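Visits and Open Days / Robot Hall / Questions we are often asked

Search this site Enter keyword Go

4 Feb 2024
By Norbert Rácz

Open day at the robot hall: questions and answers

After each open day I receive many letters with the same questions, so I have put them together on one page. It concerns the open day of the Breltska robot hall, which we hold in July. If you are coming with a school class, please read also the part about groups, because the rules are a little different.

What can I see on the open day?

You can see the hall as it is on a working day. The arms are at their tables and the operators are with them, doing the same tasks which they do the rest of the week: picking up cups, moving boxes, lifting baskets and bins, putting dishes in a rack. We do not prepare a special show. Some visitors expect music and a robot that waves its hand, and they are disappointed for the first minutes. Most of them stay longer than they planned.

When should I arrive?

The doors open at 9 in the morning. The first demonstration starts 30 minutes later and there is a new one every hour until the afternoon break. The hour before lunch is the most crowded. If you prefer to ask long questions, come early or come in the last hour.

Do I need a ticket?

The entrance is free, but you must book a place. We can receive 130 visitors in one day, divided between the demonstrations. The booking opens in June. Please book only for people who are certain to come. Last year several demonstrations were fully booked and then half full, and we had sent away people who wanted to see them.

I booked but I did not get a confirmation. What should I do?

First look in your spam folder. The confirmation comes from the Isora booking service and does not have our name in the subject line, for which I have already complained. If it is not there, write to the visits office with your name and the time you chose. You do not need to book again. Double bookings make more work for us than missing ones.

How long does a demonstration take?

The demonstration itself is short. With the introduction and the questions, you should count on most of an hour. After it you may stay in the visitor area as long as you like until closing.

Where do visitors stand?

There is a line on the floor, and visitors stay behind it while an arm is switched on. The person who leads your group will invite you closer when the arm is stopped. Staff walk and stand near the tables while the arms are on, and visitors sometimes ask why they cannot do the same. The staff have had training for it and they know where the stop button is at each table.

Is it dangerous?

The arms in our hall are of a light kind and they move slowly on the open day. We have not had an accident with a visitor. Still, a gripper can pinch a finger, and a long scarf or a camera strap can be caught. Please leave such things at the cloakroom or put them in your bag.

Can I touch the robot?

You can touch the arm on the Kristiansen table, which is switched off and stands there for this purpose. You may bend its joints, open and close the fingers by hand, and feel how heavy it is. Children like this table very much. The other arms are not for touching, even if they are not moving. An arm that is waiting looks exactly the same as an arm that is off.

Can I drive an arm myself?

Yes, if you are twelve years old or more. There is one place for this at the end of the hall and you put your name on a list when you come in. Each person gets a few minutes. The usual task is to lift a soft cube and put it down in a different place, and it is more difficult than it looks. Do not be sad if you drop it. I dropped it many times when I began.

Are the robots working alone or is a person controlling them?

Both. In some demonstrations an operator moves the arm, and in others the arm runs a program that has learned from such movements. The person who leads your group will tell you which one you are watching, and if he or she forgets, please ask. I think it is important that visitors know the difference, because from behind the line you cannot always see it.

Why do you use such simple things, cups and boxes and plastic bins?

This is the question I get most often, and I understand it. A visitor who has seen a car factory on television finds a cup in a basket rather modest. But in the car factory each part comes to the same place in the same position. A cup can stand, or lie on its side, or lean on something else, and the fingers must come from another direction each time. The wall of a bin is also a good exercise — it is thin, it bends, and if it is milky or clear the camera has trouble to find where it ends.

How many times does an arm practise one task?

It depends on the task. For the basket task our group collected 2000 attempts before we were content, and I would not say it is finished. For simpler tasks it is much less.

Why do some fingers have coloured pads?

The pads are soft and give a better hold on smooth things such as plastic. The colour has no technical meaning for us. They wear at the edges and must be changed from time to time. If you ask at the Kristiansen table, you can press a new pad and an old pad and compare them.

What happens if something breaks during my visit?

Then we repair it, and you can watch. It happens quite often that a cable becomes loose or a program stops, and the group leader will explain what the technicians are looking for. If the repair takes long we move your group to another table.

May I take photographs or film?

Photographs are allowed from the visitor area, without flash. The flash disturbs the cameras on the arms. Please do not photograph computer screens, and ask before you photograph a member of staff from near. For filming you need permission in advance. Write to the visits office and say for what purpose you want to film.

Can I come with a school class?

Yes, and we are glad to have you. Classes come in the morning only, with at least two adults. Please tell us the age of the pupils, so that the leader can prepare. For younger children we make the introduction shorter and give more time at the touching table. Teachers may ask us for the Kustska worksheet, which has drawings of an arm with its joints and some tasks for the classroom. It is better to do it after the visit than before.

Is the hall accessible by wheelchair?

The hall is on the ground floor and the concrete floor is even. The place for driving an arm has a table which can be lowered. There is an accessible toilet next to the cloakroom. If you need a chair during the demonstration, tell us at the entrance and we will bring one.

In which languages are the demonstrations?

They are in English. Several of our operators speak Hungarian, German or Danish and will gladly answer questions in these languages afterwards.

Is there food?

There is coffee, tea and water in the entrance room. No food or drink may be brought into the hall. You will find a bakery and a small restaurant on the other side of the road, but the restaurant is closed on Mondays.

Can I park there?

We have few parking places and they are kept for visitors who cannot walk far. The bus stops almost in front of the door. Bicycles can be left in the yard.

Can I see what the work looks like before I decide to come? 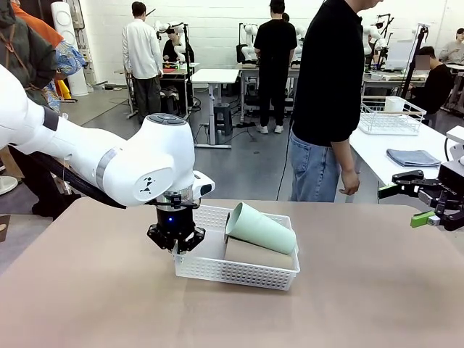
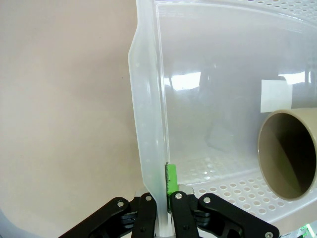

At the tables: first, a gripper above the basket with the green cup; second, black fingers at the wall of a plastic bin.

My question is not on this page.

Write to the visits office, or ask for me at the entrance on the day. I read all letters myself, but in June and July the answer can take a week.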